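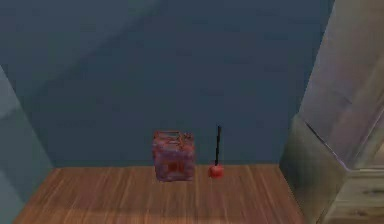

Bistau, 11/02/2022

The Gollia Cup is a handball tournament for women's club teams, held every summer in the town of Bistau and in two smaller towns of the same valley. It takes its name from the Gollia, the river which passes through all three. The tournament is open to amateur and semi-professional clubs. Its main matches are played in the Picard Hall in Bistau, and the earlier rounds are shared between school gymnasiums in the valley.

History

The first tournament was organized by Gertraud Hofstetter, a former goalkeeper who had moved to Bistau to teach physical education. She invited five clubs that she knew from her playing years, and the matches were completed in one weekend. There was no trophy. The winning team received a set of training balls and a dinner in the restaurant by the river.

In the second year the town council agreed to let the organizers use the Picard Hall without rent, on the condition that they paid for the cleaning and the electricity. This agreement was renewed several times, always for one year, and it was often discussed in local politics. Some members of the council wanted a written contract for a longer period. Others believed that the hall should stay free for the town's own clubs during the summer.

The question became more serious when the floor of the hall had to be replaced. The council voted to pay for the new floor but asked that the tournament should give a part of its ticket income to the maintenance of the building. Hofstetter refused at first. A compromise was reached after a long meeting in July, and from that time the tournament pays a fixed amount for each day of play. The exact amount has not been published.

Hofstetter retired from the organization after ten editions. She was followed by Annick Hoarau, who had been responsible for the match calendar. Under Hoarau the number of teams grew, and the competition was divided into a group stage and a knockout stage.

Format

The teams are placed in groups of four, and each team plays 3 group matches. The first two of each group continue to the knockout stage. The others play in a second competition, called the Valley Plate, so that no club has to travel home after the first days.

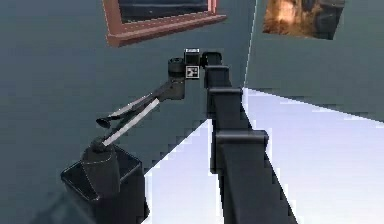 Matches in the group stage are shorter than normal league matches, with two halves of 20 minutes. From the quarter-finals the usual length is used. If a knockout match is equal at the end, there is no extra time and the teams go directly to 7-meter throws. This rule has been criticized by several coaches, among them Raphaël Courtois, who said after a lost semi-final that his players "came for handball and went home because of a penalty contest." The organizers have kept the rule, mainly because the halls must close at a fixed hour.

Records

The highest number of goals in one match is 64, from a group match which ended 35–29. Apolline Vidal is the only player who has won the tournament with three different clubs. She was also named best player of the final on two occasions. The award for the best goalkeeper carries the name of Hofstetter – it was introduced in the year after she retired.

Financing and sponsorship

For many years the tournament lived from ticket sales, small gifts from shops and the sale of food at the hall. The first main sponsor was Omivov, a regional producer of sports drinks. Its name was added to the official title for two editions and was then removed, when the contract ended. Local supporters never used the longer title, and it does not appear on the trophy.

Entrance to the group matches is free. Tickets are needed only for the semi-finals and the final.

Media

The final is transmitted by the valley radio station, with commentary by Léonie Bailly, a former line player. There is no regular television coverage. Results of the group stage are printed in the local newspaper, and older results can be found in the archive of the Bistau public library, although the lists for the first two editions are not complete.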